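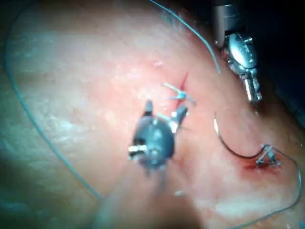
Stitching in tissue: a tied blue knot, a curved needle and two robotic instruments.

Can a machine do the mending yet?

After the November issue, in which we looked at floor scrubbers and the self-emptying bins, several readers wrote to ask about sewing. The question came in different forms. Rawan Twal, who runs the repair room at the Rilleditz linen works in Stundadlow, put it most directly: if a robot can put stitches into a person, why can't it put a button back on a chef's jacket?

It is a fair question and we have spent some time on it. The short answer is that machines are very good at some kinds of stitching, fairly good at a few others, and a long way off doing the pile of odd jobs that sits on a repair bench.

We should start with surgery, as that is where most people have got their idea of what a robot can do with a needle. The instruments are small and jointed at the tip, and they can turn a curved needle through tissue in a space where a hand would not fit. A knot can be tied with two pairs of narrow jaws and a few short tails left sticking out. It is fine work by any standard. In nearly all operating theatres, though, the instruments are being steered. A surgeon sits at a console and moves the controls, and the instruments copy the movement at a smaller scale. The judgement about where the needle goes in, how hard to pull and when the knot is tight enough comes from the person.

There are research groups working on stitching where the machine does more of the deciding. They have made progress, mostly on practice pads and animal tissue, with people watching and ready to step in. We are not going to guess how soon that will reach a hospital. For the purposes of this newsletter the useful part is what those groups say is hard, as it overlaps closely with what the repair room says is hard.

Soft things move

The first trouble is that cloth and tissue both change shape when you touch them. A car door stays where it is while a robot welds it. Push a needle into something soft and the place you were aiming for moves away from you. A person allows for this without thinking, usually by pinching the material with the other hand. A machine has to see the shift, or feel it, and correct as it goes.

Shiny surfaces make it worse. Moist tissue throws back bright spots of light which can hide the edge you are trying to follow. Satin and polyester do much the same under a strip light. Daniyal Paracha worked on camera inspection at Charbonneau, the workwear maker, before he joined us at Lodgate, and he remembers the black waiters' waistcoats as the worst thing that ever went down the line. The camera lost the seam in the dark parts and lost it again in the glare. They ended up changing the lamps twice and then taking the waistcoats off that line altogether.

Thread is its own problem

The second trouble is thread. A needle is stiff, and once you have hold of it you know where all of it is. Thread goes where it likes. It loops round the tool, slides behind things, drops out of view and comes back somewhere else. Anyone who has sewn a hem with too long a length will know the feeling.

An ordinary sewing machine gets round this by hardly letting the thread loose at all. It is kept under tension from the spool to the eye of the needle, and the bobbin does its part underneath. The cloth is brought to the needle. That arrangement has worked for well over a century and there is little reason to replace it for long straight seams.

Hand stitching is the other way about. The cloth stays where it is, the needle travels, and there is a loose tail to deal with at every pass. This is how surgical stitches are made, and it is also how you sew a button on a finished coat, close the lining of a sleeve or catch down a label. For a robot these are much closer to the surgical job than to the sewing machine's job, without the surgeon's price to pay for it.

What we saw at Rilleditz

Rawan let two of us spend a morning in the repair room. The works washes and returns 2,000 garments a week for hotels and restaurants, and around the end of each shift the ones needing attention are sent through in wheeled cages. A typical cage holds 100 pieces. There might be missing buttons, split pockets, a burst seam under the arm, a broken zip, a hem hanging down, and a good number where the tag says repair and it takes a minute to find out what for.

Part of the work is already automatic. There is a button machine which feeds, holds and stitches the button once somebody has put the jacket in position. It takes a few seconds. There is also a patching press for small holes in aprons. Both have been there for years and no one in the room would want to be without them.

The handling in between is all done by people. Samira Akl, on the first bench, took a jacket out of the cage, shook it, found the gap in the button row, checked the others by tugging each one, picked a match from the drawer and had it under the machine in less than 30 seconds. The next piece had a pocket torn at the corner with the cloth frayed back. She trimmed it, folded it under and stitched it by hand, and moved the pocket edge over slightly to find sound cloth. None of that was written down anywhere. She said she would have done it differently on a newer jacket.

We asked her which part she would hand over first. She did not pick the sewing. She would like something to empty the cages and hang the garments up, facing the same way, with the fault marked. Picking a single jacket out of a tangled heap is the job that hurts her wrists. It is also one that machines still find awkward, although there are now units in large laundries that can lift towels and sheets from a pile and feed them to a folder. Towels are easier, being all one shape and having no sleeves.

Cost

Roscoe Dunleavy does the buying at the works and has sat through a few demonstrations. His view is that a sewing robot would have to deal with at least half of what is in the cage before he could make a case for it, and the ones he has been shown did one thing each. One sewed T-shirt side seams from flat panels and did it well. It had no use for a finished garment. Another could place a patch if the garment was laid out flat on its table by an operator, and by the time the operator had done that she could have placed the patch.

A hospital looks at the sums in another way. The operation is costly already, a small gain in how steadily the needle is handled is worth a good deal, and there is a trained team in the room whatever happens. An apron costs less than the electricity and wages it would take to be clever about it. If the repair takes more than 10 minutes, Rilleditz scraps the apron and issues a new one.

And at home?

Marlina Wattimena teaches the evening mending class in the hall on Lodgate, and we asked what her students would want from a machine. Threading the needle came first, and you can buy a little gadget for that now. After that it was darning socks. We have not found anything on sale that will take a sock with a hole in it and give it back darned. There are small hand looms that help, and they are good, but you are doing the work.

Our advice to readers who asked is much as it would have been a few years ago. If you have a lot of the same button to sew on the same place, get a button machine. If you have long seams, get a decent industrial straight stitcher and keep it oiled. For mixed repairs, spend the money on light, a proper chair, good scissors and a rail at the right height so that garments are hung before they reach the bench. Rilleditz is putting in the rail next, along the wall where the spare cages are kept, and Rawan has promised to let us know whether it makes a difference to the wrists.

Next time we will be looking at machines that fold. If you have one in use, or had one and sent it back, please write to Daniyal at the usual address.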